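How a Marimba Makes Its Sound

By Deisy Cáceres
July 14, 2019

Print this page
E-mail this page

A marimba is a percussion instrument. That means the player makes a sound by hitting it. It belongs to the same family as the xylophone, but it is larger and its notes go lower. It has three main parts: the bars, the resonators and the frame.

The bars

The bars are laid out like the keys of a piano. The front row has the notes that are white on a piano. The back row has the notes that are black. Long bars make low notes and short bars make high notes.

When a mallet hits a bar, the bar bends up and down very quickly. This is called vibrating. The number of vibrations in one second is called the frequency, and it is measured in hertz. A bar that vibrates 133 times in one second has a frequency of 133 hertz, which is a low note. A bar that vibrates 1000 times in one second makes a much higher note.

Turn a marimba bar over and you will find that it is not flat underneath. The maker cuts away wood in the middle to form an arch. A thinner bar bends more easily, so it vibrates more slowly and the note drops. Taking a little wood from the ends raises the note again. Tuning is slow work – wood that has been cut off cannot be put back.

Each bar has two holes drilled through it, and a cord runs through the holes. The holes are placed at spots called nodes. A node is a part of the bar that hardly moves while the rest of it vibrates. If the cord touched the bar in the middle, the sound would stop almost at once.

The resonators

Under each bar hangs a tube, open at the top and closed at the bottom. The air inside the tube vibrates along with the bar and makes the note louder. Low notes need long tubes. On some marimbas the lowest tubes are bent at the bottom so that they do not reach the floor.

On many instruments the tubes at the front form a curve from one side to the other. Some of the tubes in this curve are longer than they need to be, and each one has a stopper hidden inside at the correct depth. The extra length is only for looks.

The mallets

A mallet is a stick with a ball on one end. The ball is often rubber with yarn wound around it. Soft mallets bring out the low notes and hard mallets bring out the high ones. A very hard mallet can dent a low bar.

A beginner uses 2 mallets, one in each hand. Advanced players hold two in each hand and can play four notes at the same time. To make a note seem longer, the player hits the bar again and again, very fast. This is called a roll.

Try it

Fill several matching glass bottles with different amounts of water and tap each one gently with a pencil. The bottle with the most water gives the lowest note, as the water makes the glass vibrate more slowly. Now blow across the tops. The order is reversed – this time it is the air that vibrates, and the fullest bottle has the shortest column of air.

Related items
Why Drums Have Two Heads
The Londoño Music Room: Meet the Vibraphone
Welwood Youth Band: February Concert Notes
What Does a Conductor Do? 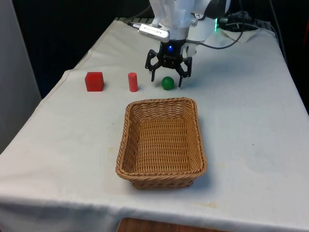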